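Pilladden meetup, speaker notes (long version, the slides only have headings)

Say hi. Thank the organisers. Check the mic before the joke about the mic.

Start with the number. Our first dataset was 139 demonstrations of putting groceries in a bag, and I was very proud of it. The policy we trained on it could pack a bag beautifully as long as you gave it the same groceries, in the same spots, at the same time of day. Pause here, people usually laugh because they've done it too.

So what went wrong? Mostly me. I was teleoperating, I'm right-handed, and I got into a rhythm. Grab the nearest thing, swing left, drop. By the second afternoon I could do it half asleep, and the model learned my half-asleep habits. It had never seen anyone miss a grasp and try again, so when it missed, it just carried on to the bag with nothing in the gripper. Mime this. Take your time with it.

Next slide, what we changed in August. Musyoka Odera and I split the sessions so neither of us did more than 30 episodes in a row. We reshuffled the table every time, and I mean properly, with things lying down, things overlapping, labels facing whichever way. We also started keeping the fumbles! If the operator recovered, the episode stayed in and got a tag. If they gave up, it went in a separate folder that we still argue over.

Mention Mugo here, it's our little labelling tool. Don't demo it, the wifi won't cope. Just say each episode gets a written instruction, and that two people write it separately. "Put the can in the bag" and "pack the small tin" are the same job, and you want both.

Now the picture slide. Leave it up for a bit and let people look.

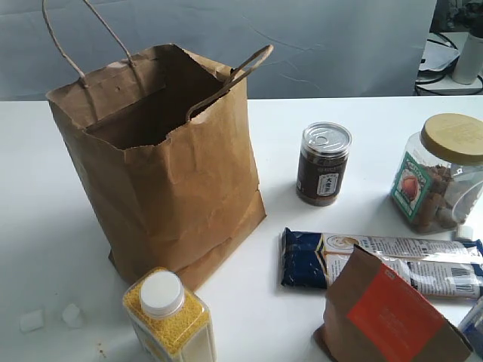
Rehema Barasa reckons a layout like this is still too polite, and that we should be collecting with the bag half full, or tipped over, or facing the wrong way, well before we add a single new product. I've come around to that. A new jar is a fun thing to buy, but a bag on its side changes the whole reach.

Talk about object choice while the slide's up. Pull-ring cans and screw-lid jars are firm and fairly kind to you. Pouches and long plastic-wrapped packs flex when you pick them up, and where you grab matters a lot — go for the middle of a long one and the ends swing into the handles. We now pick soft things for at least half of every session.

Last bit, budget. If you've only got 20 hours of operator time, spend the first few on resets and layouts. Then questions. Leave the bag slide up, somebody always wants to go back to it.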